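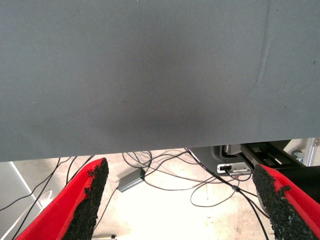
Print this page | E-mail this page

Hostum Opens Second Textile Collection Center in Pletstead

PLETSTEAD — September 23, 2026 — Hostum, a regional textile recovery company, today opened a collection and sorting center on the east side of Pletstead. The center will accept used clothing, curtains, upholstery fabric, blankets and workroom offcuts from households and small businesses.

It is the company's second site. The first, in Srithong, opened in March and has so far received deliveries from 3797 households. Many of those people drove in from Pletstead, and the company began looking for a building here over the summer.

"People were making a long trip to drop off two bags of old curtains," said Theerawat Kaewsai, managing director of Hostum. "We wanted a place closer to them, with parking and hours that work for someone with a job."

The center is in the former Erka furniture warehouse, which had been vacant for several years. Hostum has signed a long-term lease and has replaced the roof, the lighting and the loading doors. The front of the building holds the public drop-off counter. Sorting and baling are done at the back.

Fabric brought to the center is sorted by fiber and condition. Clothing that can be worn again goes to resale shops in the area. Large pieces in good shape, such as drapes and unused upholstery cloth, are sold by weight to upholsterers, schools and theater groups. Worn or stained cotton is cut into wiping cloths. Wool and mixed fibers are baled and sent to a mill that turns them into padding and insulation felt.

Households may drop off up to 50 pounds per visit at no charge. Businesses can bring up to 150 pounds per visit with a free account, which can be set up at the counter. Larger loads need an appointment. Items should be dry and bagged. The center cannot take carpet, pillows, mattresses or anything that has been in contact with oil or paint.

Boonsong Hemmin, who managed the sorting floor in Srithong, will run the new center. "Offcuts are what we see the least of and would like more of," Hemmin said. "A small upholstery shop fills a bin every week, and most of it is clean cloth that has never been used — we can find a buyer for nearly all of it."

Some 2 tons of remnant fabric have been moved from Srithong to stock the sales room, which is open to the public during regular hours. Prices are marked on the shelves by fiber type.

Hours, directions and a full list of accepted items are posted at the entrance and can be requested by phone from the Hostum office.

Print this page | E-mail this page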